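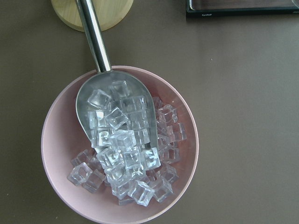 3.2 Vessel size and reported portions

The diaries from Petthorpe and Flornosden were kept for four weeks in November and December and gave 1,627 usable entries. An entry was treated as usable if it named the food, the time of day and some measure of the amount. Most people did not weigh what they ate. They wrote "a bowl," "half a plate" or "a couple of spoons," and the coding had to start from those words.

We sorted the measures by the kind of vessel named. Bowls were the most common at breakfast and plates in the evening. Snacks were often recorded with no vessel at all, and for these we used the standard portions in the Weerakoon tables. Mixed dishes were split into their main parts only when the diary listed them. A soup written down as "vegetable soup" stayed as one item.

Where a household had sent in the measurements of its own dishes, those were used in place of the table values. The difference was largest for bowls. A "full bowl" of cereal in Flornosden was close to the standard portion, while in Petthorpe it was well above it. Part of this comes from the wording of the two diaries. The Petthorpe booklet asked for the bowl "as served" and
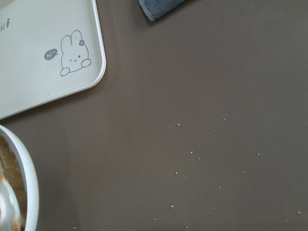
the Flornosden booklet asked for the amount eaten, so leftovers were already taken out. We adjusted the Petthorpe entries with the leftover question on the back page, which most households had filled in. Entries with that question blank were kept but marked, and the models were run with and without them. The direction of the results was the same both times.
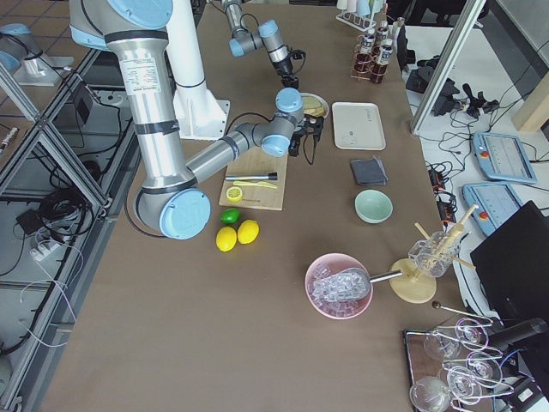
Plates raised a different problem. The Lunley method, which we followed for evening meals, assumes a dinner plate and asks how much of it is covered. It does not say what to do with side plates, and people use them for fruit, bread and late meals as well as for sides. Pale yellow items on a small round white plate, as in Figure 3, would be coded by the share of the plate covered, and the same food on a dinner plate would get a lower score for the same amount. We therefore recorded plate size first and coverage second. Two coders worked through the evening entries separately. They disagreed mainly on food described as "piled" or "heaped," and those entries were settled by going back to the shopping records for the same week.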